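Nonico Storage and Handling FAQ: Empty and Filled Pharmacy Vials

Last updated Wed 7 August

This page covers the questions we receive most often about storing, sorting, cleaning and disposing of plastic pharmacy vials at home. It applies to ordinary screw-cap and push-and-turn vials of the type dispensed by most retail pharmacies, and to the Nonico drawer tray and the Kubíček cap insert where these are mentioned. It does not cover glass bottles, blister packs, inhalers or injectables. For questions about a specific medicine, contact the pharmacy that filled it.

GENERAL

Why are most pharmacy vials orange?

The tint reduces the amount of ultraviolet and short-wavelength visible light that reaches the contents. Some medicines break down faster in light. The color still lets you see the fill level without opening the vial. Tinted plastic slows exposure but does not block it completely, so a vial should not be kept on a windowsill or under a bright lamp.

Is the bathroom cabinet a suitable place?

In most homes, no. A bathroom with a shower goes through large swings in humidity every day, and each time a vial is opened in damp air some of that moisture is trapped inside when the cap goes back on. A bedroom drawer, a hall closet or a high kitchen cabinet away from the stove, dishwasher and sink is usually better. Follow the label first. If it says to refrigerate, refrigerate.

Should vials be stored upright or on their sides?

Either position is acceptable for tablets and capsules as long as the cap is fully closed. Liquids should always be upright. Upright storage keeps the caps visible and uses less drawer area. Storage on the side keeps the label visible but allows the vials to roll, so a divider or a lipped tray is needed.

Can I combine two partly used vials of the same medicine?

We advise against it. The two fills may have different expiration dates, lot numbers or manufacturers, and the label will be correct for only one of them. Finish the older vial before opening the newer one.

DROPPED AND SCATTERED VIALS

A drawer or shelf tipped over. What order should I pick things up in?

Keep children and pets out of the room until the floor is clear. Then work in this order:

1. Open vials and loose tablets.
2. Closed vials in the walking path.
3. Closed vials elsewhere on the floor.
4. Detached caps, labels and inserts.

Do not step between vials to reach the far ones. Start at the door and clear inward. A closed cylinder on a hard floor moves easily when touched by a shoe and will usually travel under the nearest piece of furniture.

Do vials roll far on a wood floor?

They can. On a smooth plank floor with no rug there is little to stop them. Most pharmacy vials have a cap slightly wider than the body, so a vial on its side rests on the cap edge and the base edge and rolls in a curve. When one is missing, look to the cap side of the path first. 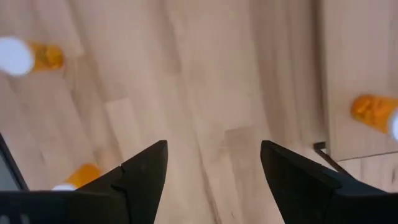

Pick up each vial by the body and check the cap before turning it upright. A push-and-turn cap can look seated when only the first part of the thread is engaged. Hold the vial over a tray or a folded towel, press down and turn until it stops, then try to turn it back without pressing. If it opens, it was not locked.

The vial landed on its cap. Is the closure still child-resistant?

Inspect it before relying on it. Look for a split in the outer skirt, a gap between the outer and inner shells, and white stress marks on the threads. Then run the test above. A cap that opens without being pressed should be replaced, and a pharmacy can normally supply one. Do not glue or tape a cracked cap. Child-resistant also does not mean childproof, and every vial should be stored out of reach whatever the condition of its cap.

What if tablets spilled onto the floor?

Gather them with a clean, dry sheet of stiff paper and keep them separate from tablets that stayed in the vial. Ask your pharmacist whether they can be used. If more than one medicine spilled, do not sort by color or shape alone, as unrelated tablets can look alike. Put anything you can't identify with certainty aside for disposal. Once the visible tablets are up, check plank seams, the gap under the baseboard and the underside of floor vents with a flashlight held low to the floor.

Can I vacuum up fragments?

Yes, after whole tablets have been collected by hand. Use the hose, empty the canister into a sealed bag straight away, and wipe the area with a damp cloth. Dry a wood floor after wiping.

TRAYS AND INSERTS

What does the Nonico drawer tray hold?

The standard tray has 18 round wells and measures 338 mm on its long side. Each well accepts a single vial standing upright. The wells are open at the base so that dust and tablet crumbs fall through to the removable liner.

Will the tray fit my drawer?

Measure the inside of the drawer, not the face. Take the width at the back as well as at the front, as older drawers are often narrower at the rear. Allow 7 mm of clearance for lifting the tray out. Check the height with your tallest vial in place and the drawer fully closed. A cap that touches the drawer frame above will work loose with repeated opening.

What is the Kubíček cap insert?

It is a flat disc that sits on top of a standard white cap and takes a written label. It lets you identify vials from above when they are standing in a tray. It does not replace the pharmacy label and must not cover opening instructions molded into the cap. Use a fine permanent marker and let the ink dry before handling.

Is the Forkora divider compatible with the tray?

The Forkora divider is made for open drawers and will not fit inside the wells. It can be used beside the tray if the drawer is wide enough. We suggest it for larger bottles and for boxed items.

Can the tray be mounted on a wall?

No. It has no mounting points and the wells do not retain vials when tilted. For wall storage use a lockable cabinet.

REUSING EMPTY VIALS

How do I remove the label?

Peel back one corner and pull slowly at a low angle. If the paper tears, soak the vial in warm water with dish soap for 40 minutes and rub off the remainder with a cloth. Cooking oil loosens most leftover adhesive. Avoid acetone, which can cloud or crack some plastics. If you can't get the label off, black out your name, address and prescription number.

How should empty vials be cleaned?

Wash the vial and cap separately in warm soapy water, rinse, and air-dry both with the opening facing down. Two-piece caps hold water between the shells and take much longer to dry than the body. Shake them out and leave them overnight. We don't recommend the dishwasher. Heat can distort the thread enough to affect the seal.

What can cleaned vials be used for?

Screws, picture hooks, sewing needles, spare fuses and small drill bits all store well in them. Add a new label that states the contents.

Is there anything that should not go in them?

Do not use them for food, candy, vitamins, or any medicine other than the one dispensed in that vial. Do not use them for solvents, fuels or adhesives. Do not give them to children as toys or craft containers, even when clean. A child who learns that an orange container is for playing with will treat a full one the same way.

Can I get replacement caps?

Kusport stocks plain white screw caps for hardware and craft storage. These are not child-resistant and must not be used on a vial that contains medicine.

DISPOSAL

Are empty vials recyclable?

It depends on the local program. Many vials are polypropylene, marked with a 5 on the base, but small containers often fall through sorting equipment even where that plastic is accepted. Check with your hauler. Caps may be a different plastic and may need to be separated.

What should I do with expired or unidentified medicine?

Use a pharmacy drop box or a take-back event where one is available. Many communities hold a collection day in October in addition to year-round sites. If neither option exists, ask the pharmacy for instructions for that specific medicine. Do not flush anything unless the label or the pharmacist tells you to.

Should I leave medicine in its vial for take-back?

Sites differ. Some accept closed vials, others ask you to empty the contents into a bag at the box. Cover personal details in either case and leave the drug name readable.

How often should stored vials be checked?

Twice a year is enough for most households. Remove everything from the drawer, compare each date with the calendar, test each cap, and wipe the tray and liner before putting anything back. Return vials to the same wells each time, with daily medicines at the front and occasional ones at the back.

Someone may have swallowed medicine by accident. Who should I call?

Call your regional poison center at once, or emergency services if the person has collapsed, is having a seizure, has trouble breathing or can't be woken. Keep the vial with you during the call. The operator will ask for the name, the strength and the number of tablets that may be missing.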